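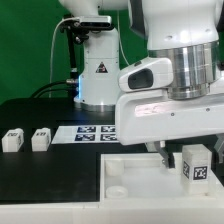
Two arms at one table, and cables off to the side.

Home > Kitchen > Workshop > Gadgets > Contact

4 min read

Making an old tablet earn its keep in the kitchen

By Themis Chrysikopoulos

Everybody has a tablet in a drawer. Mine is a Fikell with 62 percent battery health and a habit of announcing updates while I'm holding raw chicken. It's too slow for games and too stubborn to die, so it lives in the kitchen now and shows recipes.

Wipe it first. I mean a factory reset, though a cloth won't hurt either. Sign in with a separate account that has no email on it, or your boss will turn up in the middle of the risotto.

Clear out the photos before you reset. I found 1194 on mine, most of them of one parking space. Copy what you want to a memory card and let the rest go.

Set the screen to stay on for 30 minutes. Tapping it awake with a floury knuckle gets old by the second pancake.

For splashes, a clear zip-top freezer bag beats any case I've bought. The screen still works through the plastic. Leave the bag open at the charging end and don't charge it while it's sealed up – heat has to go somewhere. 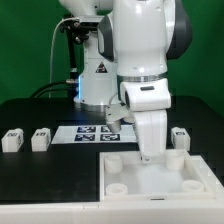
White finger, tray, and a printed marker sheet.

Keep it away from the stove. A cookbook stand at the far end of the counter is fine, and a plate rack does the same job for free. Mine came from the thrift store in Tilcombe and leans slightly, like the rest of the kitchen.

Save recipes for offline use. Wi-Fi in my house gives up somewhere near the fridge. I keep 200 recipes saved and cook three of them.

If the back is bulging or the screen is lifting, the battery is finished. Don't press it flat. Stop using it and take it to a battery recycling drop-off.

Comments (3)

Ghada Sleiman
The freezer bag works great until you need to type. I just yell at mine.

Chiến Vũ
Does the reset get rid of the update messages? Mine started again in November.

Lærke Lykkegaard
@Chiến turn off automatic updates in the app store settings. You'll still get the odd one, usually during gravy.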